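Monday, late

Spent the day on the retargeting comparison for Skivham. The question is still the narrow one: does conditioning the policy on a short history of wrist poses reduce regrasp attempts on thin-walled containers, or does it only look that way when one operator supplies all the demonstrations. The Almont set had that flaw and I don't want to repeat it.

Reran the baseline first. Single-frame policy, head camera only, no force input, 200 demonstrations from the mixed-operator pool. Action chunks of 11 steps. I had been using longer chunks up to last week and the hand kept committing to a stale basket position after the torso shifted. Shorter chunks cost some smoothness in the elbow but the approach is more honest.

The approach to the basket is the part I care about. Height error in the wrist shows up early, while the hand is still over bare floor, and the policy either corrects it before the fingers arrive or it doesn't. I am logging the distance from fingertip to rim at each chunk boundary - crude, but it separates the two policies better than success rate does.

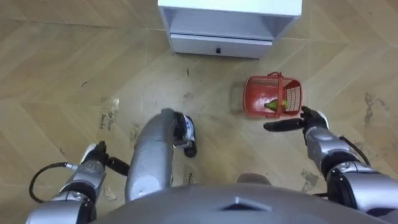 The history-conditioned version uses the same encoder and the same data, with 7 past wrist poses appended as tokens. Training loss is almost identical to the baseline, so I am ignoring training loss. On the rim-distance measure the spread at the last boundary before contact is visibly narrower. Mean is unchanged. That fits the idea that history helps with variance across starts and does nothing for the bias, which probably sits in the head-to-wrist calibration. Recalibrate tomorrow before believing any of it.

Found a bug in the log alignment after lunch. The Macedo recorder stamps the image on arrival and the joint state on send, so the offset between them drifts with network load. Wrote a correction that matches on the joint velocity peak. It moved the contact labels by a few ticks and flipped two trials from "clean" to "regrasp". Both were in the history condition, which is inconvenient. Left them flipped.

Two-arm segments are a separate matter. With the right hand holding the basket by its rim and the left hand working low over the floor, the single-arm metric stops meaning much. The basket's pose is set by one wrist, the small object's by the other, and an error in either looks the same from the head camera. I need a relative measure, left gripper to basket, in the torso frame.

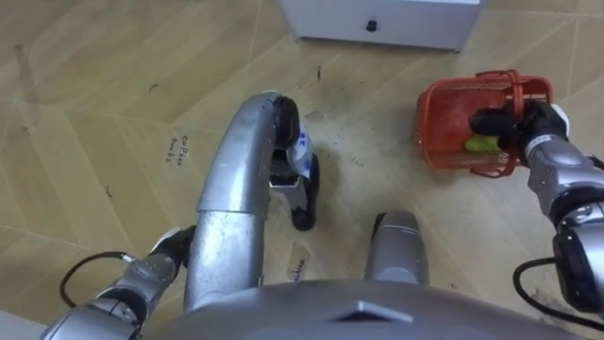 Tried computing it from joint angles alone and the noise is tolerable for the wrists, poor for the fingers. The finger joints are compliant and the encoders sit upstream of the compliance, so reported closure and real closure disagree under load. Iton's fingertip model would fix some of this, but it was fitted on rigid objects and the basket mesh gives under the fingers. Option: treat closure as a binary and drop the continuous value. I lose the partial grasps. I think I can live with that for this paper, less so for the next.

Also need to decide what counts as one attempt when both arms are active. Current rule is any opening of either hand after first contact. Under that rule a planned release scores as a failure, so the bimanual numbers are worthless as they stand. Rewrite the rule before relabeling, then relabel everything, including the single-arm trials, so there is one definition across the table.

To do:

- head-to-wrist calibration, both sides
- rerun the baseline with corrected timestamps
- 11 held-out starts per condition, same list for both policies
- shuffle the history tokens as a control - if the spread stays narrow, the gain is coming from the extra parameters
- ask Macedo for a hardware trigger again

The shuffle control should have been done first. Queued it before leaving, should be finished by morning.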